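How do you report results when the arm is told what to fetch by a picture?

Posted by Fundberg, 20/12/2019

Hello all, and sorry in advance for the long post, I've been turning this over all week! I look after a small two-arm bench and we're writing up a study on cueing. The idea is simple enough: the pair of arms gets a picture of one thing, and has to find that thing among others and bring it to the basket. We compare a printed card against a typed name, with everything else kept as close to the same as we can manage.

We have 422 trials since August, over 24 objects. The card wins on the whole, but the gap is nearly all in the objects that have no good everyday name (adapters, odd cables, that sort of thing). For something like a spoon there's nothing in it. 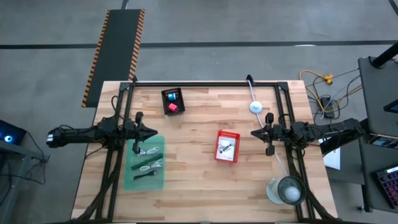 My trouble is what to call a success. At the moment a trial is either a pass or a fail, and a fail can be three very different things: wrong object picked, right object picked and dropped, or no pick at all. I'm fairly sure the cue only matters for the first of these, and lumping them together waters it down. It gets worse with look-alikes, and a layout like the one with two coiled white cables sharing the green tray gives me a headache, as I can't decide if taking the other cable is a wrong pick or half a right one. Our card stands in the red basket for the whole trial, too, and a friend wondered if that gives away the drop-off place. Would you split the results up, or keep one number and explain it in the text?

Brodovura

Split them, please! I read a lot of these write-ups and one success rate on its own tells me very little. What worked for us was scoring in two stages. First, did the gripper close on the object the cue asked for? Second, given that it did, did the object get to the basket? You can still multiply the two for people who like a single figure, and the reader can see where the cue is doing its work. Keep "no pick" as its own column in the first stage, as a hesitant system and a mistaken one are different animals and you'll want to talk about both.

As for the twins, decide before you look at the data. We wrote down a rule that two objects a person couldn't tell apart from the card count as the same target, and we marked those trials so they could be taken out again. We had 8 of them and it made almost no difference, but it was a comfort to be able to say so.

On the basket, your friend has a point. If the typed-name trials had no card in there, then you changed two things at once. Could you rerun a small batch with a blank card in the basket for the typed trials? It's dull work, but I'd want to see it before I believed the gap.

Lolico

Agree with the two stages. Also give the per-object numbers in a table at the back, 24 rows is nothing. Don't average them and hope.

Šťastný

We just used pass/fail and it got accepted fine. Depends who reads it I guess. Are you using the same lighting every time?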